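Robots and the washing-up: still not quick enough, says Clerkmont

6 June 2018

Anyone hoping to hand over the dishes by Christmas will have to keep the rubber gloves. Clerkmont, the firm that tests machines for home and shop work, put out its latest results this morning and they are mixed. Good on plates. Poor on nearly everything else.

The firm ran 483 household jobs through two robot arms over the spring. Plates into racks, cups onto shelves, towels folded, toys put in a box, shopping unpacked. Each job was marked as done, done with help, or given up on. Plates came out top. Towels came last, and by a long way.

"A plate is stiff and it stays the shape you left it," said Siiri Liepiņa, who ran the tests. "A towel is a different towel every time you pick it up. People see the plate going in and think the rest must be close. It isn't close."

Speed is the other problem. The longest plate job took 118 seconds from pick-up to letting go, for one plate. Most people would have the whole rack filled and the kettle on. Liepiņa said the arms could move a good deal faster but the firm keeps them slow near china, and near people.

Then there is the edge. A thin plate has to be gripped hard enough not to slip and lightly enough not to chip, and the arm has to bring it down upright beside whatever is in the rack already. A small tilt and it knocks its neighbour. Wooden racks with short pegs were harder than the wire sort, according to the report, as there is less to guide the plate in.
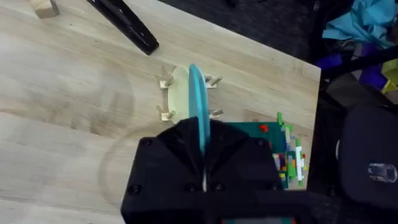
Could a robot do a family's washing-up today, start to finish? Parts of it, with someone standing by. Racking plates is within reach, but scraping, scrubbing, glasses and greasy pans are a long way behind, and no machine in the tests was asked to do the lot in one go.

Shops are a bit further on. Bultorden, which runs discount stores, has had a shelf-filling machine on nights since December. It handles tins and boxed goods and leaves bags of crisps, loose fruit and anything in a soft packet to the staff. The chain says it is keeping the machine but not ordering more until it can cope with a wider range of stock. Hours for night staff have not been cut, it said. The shopworkers we spoke to were less sure that will last.

Fimus, a smaller outfit, is going at it from the other end and wants homes to change a little to suit the machines. Racks with wider gaps, handles all the same shape, boxes with a coloured lip that a camera can pick out. Liepiņa is not keen. "My mother is not buying new plates for a robot," she said. "It has to work with what's in teh cupboard."

Clutter counts too. Clerkmont ran the plate jobs twice, once on a cleared surface and again with everyday bits left lying about, and the arms were slower and gave up more often the second time round. Real kitchens being what they are, that second set is the one to watch. The firm says it will drop the cleared runs altogether next time.

Price? No one would give a figure for a home machine. Michailidis, which makes the hands for several of the arms now on trial, would say only that the hand is no longer the dear part — the arm and the computing are. It expects to sell 55 sets this year, all to labs and warehouses, none to households.

Next round of tests starts in December and adds cutlery, lids and bin bags. Liepiņa expects cutlery to go badly. Forks tangle, spoons nest inside each other, knives lie flat and are hard to get hold of. Bin bags she would not even guess at.

The full report is free from Clerkmont on request, and the firm is after households willing to lend a kitchen for a afternoon. Names to the front desk by the end of the month.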